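4.3 Calibración de la apertura y registro de una demostración

Antes de comenzar, compruebe que el servicio Rustarance está en marcha y que las dos pinzas de mano aparecen en el panel Dispositivos con el estado "Listo".

1. Abra la pestaña Pinzas y pulse Nueva calibración.
2. Cierre por completo los dedos de la pinza izquierda y pulse Guardar mínimo.
3. Abra los dedos hasta el tope y pulse Guardar máximo. El valor debe quedar entre 700 y 1295.
4. Repita los pasos 2 y 3 con la pinza derecha.

Nota: si el valor máximo pasa de 1789, el programa rechaza la calibración y es necesario repetirla desde el paso 1.

Precaución: no desconecte los cables con la sesión abierta - el archivo puede quedar incompleto.

5. Elija la tarea en la lista y escriba el nombre del operador.
6. Coloque los objetos sobre el tablero y lleve las dos pinzas, abiertas, a la posición inicial.

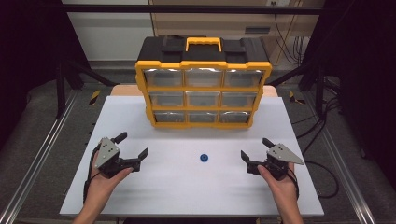 7. Mantenga las pinzas quietas hasta que el indicador cambie a verde y pulse Grabar.
8. Al terminar la tarea, vuelva a la posición inicial y pulse Detener.
9. Revise la curva de apertura en el visor. Si tiene saltos, marque el episodio como No válido.

Los episodios válidos se envían al módulo de planificación por el puerto 3361 (véase el apartado 4.4).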